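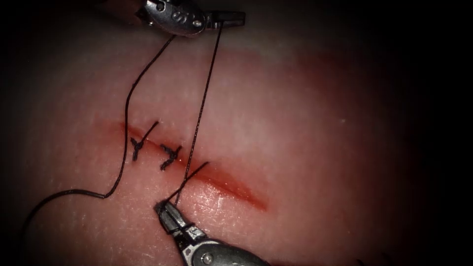 Suture practice participants wanted - Hernton skills room

We need people to tie knots. Paid, small groups, beginners OK but you should have thrown at least a few stitches before (nursing, vet, med, dental, surg tech, all fine).

What it is: Pundia is putting together a practice course on simple interrupted sutures and we need to see how real hands get on with it before the fall. You close a straight cut on a practice pad. Dark thread, so you can see your own mistakes. Then the next pad. No patients, no animal tissue, just pads.

What you do
- one short form, one session of 103 minutes incl. break
- place and tie interrupted stitches along a marked cut, trim tails, move on
- instructor looks over spacing and tension, you get the notes to keep
- second visit optional, same pay
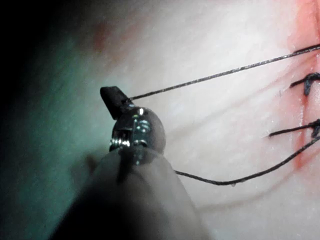 Pay is $539 for the full set of sessions, or part of that if you only make the first one. Parking is covered, bring the ticket up to the desk. Lunch is not covered, sorry.

Who can't: anyone who did the March round, Fomix staff, anyone under 18. Left handers very welcome, we had hardly any last time and the guide needs it.

The pads. People ask. Pale, soft, a bit of give, cut is colored red so the edges show up. They do tear if you pull to hard. Bring reading glasses if you use them, the knots are small and the thread is thin. Long sleeves rolled up please, the red gets on cuffs.
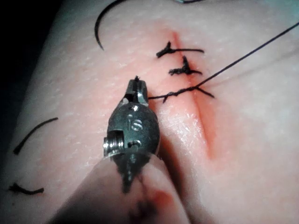 Interrupted stitches along the cut on a practice pad.

To apply: send name, training so far, which hand you use, and mornings or afternoons. Two lines is plenty, no resume. Put KNOTS in the subject. Write to Eulalia Núñez, skills room, Ragnarsson Building, Hernton. Forms in by 22 Apr 2024. We answer everyone but it may take a few days, please dont send it twice.

Search listings Enter keyword Go

Contact us | Copyright Pundia, all rights reserved | Back to top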